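Stop Designing the Park and Start Mowing the Lot

I have been to 14 meetings about the Venckus lot. I know this because I keep the handouts in a kitchen drawer, and last week I finally cleaned out the drawer. There were renderings in there with hot air balloons in the sky. There was a survey asking how I'd like to "feel" in the space. There was a foam board map with my own sticky dot on it, which I must have walked off with by mistake (sorry).

The lot is still a lot. If you've never walked past it, it's the long strip behind the old Skernby bakery, with a chain-link fence on two sides and a sidewalk that gives up halfway. In April it was full of dandelions and looked pretty good, to be fair. By July it'll be up to my waist again and there will be a mattress in it.

I want to make an argument that's going to annoy some of the nicest people in the neighborhood, so let me start by saying I like meetings. I like the bad coffee. I like drawing on maps. But I think we've fallen in love with the plan, and the plan has gotten so big that it can't happen, and meanwhile there is a perfectly usable piece of ground sitting right there doing nothing for anybody.

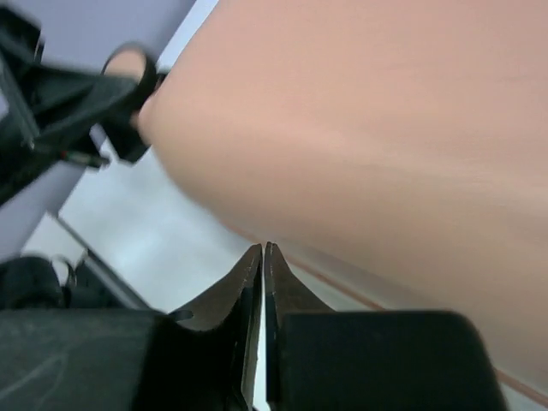

The plan, last time I saw it, had a splash pad, an outdoor classroom, a rain garden, a dog run, a stage with a shade sail and something called a "reflection grove." I'd love every one of those. I would sit in that grove all day long! But each one has a price tag and a permit and somebody who has to sign off on it, and they've all been tied together so that nothing gets built until everything gets paid for. So we wait for the big grant. Then we don't get the big grant, and we have another meeting to talk about how to make the plan more exciting for the next big grant, and the dog run gets a second gate.

Over on Pludonell Street they did it the other way around, and I think we should be copying them shamelessly. They had a lot smaller than ours and no plan at all, as far as I can tell. Somebody got permission to mow it. Then there was a path, because people were walking the same line across it to get to the bus and it made sense to put wood chips down. Then two benches showed up. The benches don't match and one of them is kind of awful, and there are people on them every single time I go by. Kids play on a big log. That's the natural play area, I guess – a log.

It isn't beautiful. I've heard people call it "unfinished," and yes, it is. I'd say that's why it works. When you walk into it you can see what's missing, and you can imagine being the one who brings it. A couple of tomato plants appeared along the fence last summer and as far as I know they weren't on any drawing.

What I'd do with our lot is really boring. I'd take down the fence on the street side. I'd finish the sidewalk. I'd mow every two weeks and put in one trash can that gets emptied, and I mean emptied on a schedule by someone whose job it is. I'd put two benches where the shade falls in the afternoon (under the mulberry, anybody who walks a dog back there could tell you). Then I'd leave it alone for a year and see where people walk and sit before drawing one more line on paper.

I know the objections, because I've made some of them myself. One is that if you accept a cheap version, you'll never get the good version. The city will look at your two benches and say congratulations, you've got a park, and move on. I take that one seriously. Neighborhoods like ours have been handed the cheap version plenty of times. But we don't have the cheap version right now. We have a fence. And it's a lot easier to argue for a stage when there are already people standing around on the grass with nothing to look at.

Another one is drainage. Retovier, the firm that did the soil work, said the low corner holds water, and it does, I've lost a shoe in it. Fine. Don't put a bench in the low corner. Let it be a wet spot with some cattails and call it a rain garden if you want to, we'll all know what it is.

The one I have the least patience for is that it'll attract the wrong kind of use. Folks, the mattress is a kind of use! Tall weeds behind a fence are about the most inviting thing you can offer somebody with a truckload of drywall to dump. People sitting around eating sandwiches are pretty good at discouraging that, without a single sign.

And with everybody stuck close to home this spring, I've noticed how much walking is going on. I see neighbors I haven't seen in years, going around and around the same blocks, standing six feet apart on a sidewalk that isn't six feet wide. We could really use some open ground right now. We've got it – it's just behind a fence with a laminated rendering zip-tied to it.

So at the next meeting, whenever we can have one and whatever screen it's on, I'm going to ask for a mower. I'll bring the drawer full of handouts too, if anybody wants theirs back.
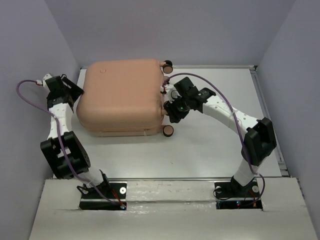

A peach-colored hard-shell suitcase on its side.

Comments

mulberrywalker
Yes to the bench under the tree. No to mowing every two weeks, the rabbits live in there. Could we leave the back third long?

corner_of_skernby
I was on the survey team and I promise the "feel" question was not my idea. I still think you're too hard on the splash pad. My kids are the right age for it now and won't be for much longer.

R. from the 22 bus
The awful bench on Pludonell is the comfortable one. Try it before you judge.

dotsandmaps
Who pays for the trash pickup? That's where this fell apart last time. Everybody wants the can and then it sits there overflowing until August.

mulberrywalker
@dotsandmaps the bus stop on the corner already gets emptied, so the truck is right there anyway. Seems like one more can shouldn't be a big deal but I'm sure it will be.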